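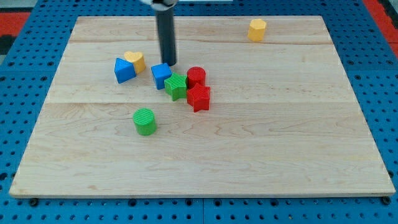

I've spent three evenings this month swapping tools on the arm, and I want to write down what I found before I forget which was which.

The plain rod went on first. It's as basic as an end effector gets: a straight dark gray stick with a rounded tip, no fingers, no suction, no moving parts. I've been using it for pushing. The test is to pick a block on the board, bring the tip down next to it, and slide it to a target spot without disturbing its neighbors. The blocks come from a shape sorter, so I get a cube, cylinders, stars, a heart and a few others in four colors. The colors make life easy for the camera. The shapes make life hard for the rod.

The cube is fine if you push through the middle of a face. Push a little off center and it turns, and then you spend the next few moves straightening it out. The cylinders are worse. A round tip against a round side has one point of contact, and the block slips off to the left or right as soon as the line is slightly wrong. I had expected the stars to be the worst of the lot. They were easier than the cylinders, since the tip settles into the notch between two points and stays there.

After that I fitted the Flirham two-finger gripper, which I bought used. It picks up the cube and the cylinders with no fuss. It does badly in a crowd. When two blocks touch, there is no room for a finger to go down between them, and it either lands on top of one or shoves the whole group sideways. Teun Jansen suggested using a closed gripper as a pusher to break up the group first, then opening it for the grasp. That works, but the closed fingers are wide and I lose a lot of precision compared with the rod.

The suction cup from Jesdale was a short experiment. The tops of some of these blocks have fine ridges, and the cup leaked on them. I tried a softer cup and got a hold on the red cylinder twice in 6 attempts. I took it off again on Wednesday.

Some settings, for my own reference as much as anyone's:

- Controller: Sonent, stock firmware
- Camera: Holmgren, fixed mount, 600 mm above the board
- Rod speed while pushing: 3 cm per second
- Pushes logged so far: 250

I dropped the speed twice to get there. Any faster and the blocks coast a little after the rod stops – the board is quite smooth – and the final position is off.

The rod is back on for now. I still want to try a rubber sleeve over the tip to see if it helps with the cylinders, and a slightly thicker rod if I can find one that fits the same mount. The gripper can wait until I've sorted out the wiring at the wrist, which pulls tight when the last joint turns all the way round.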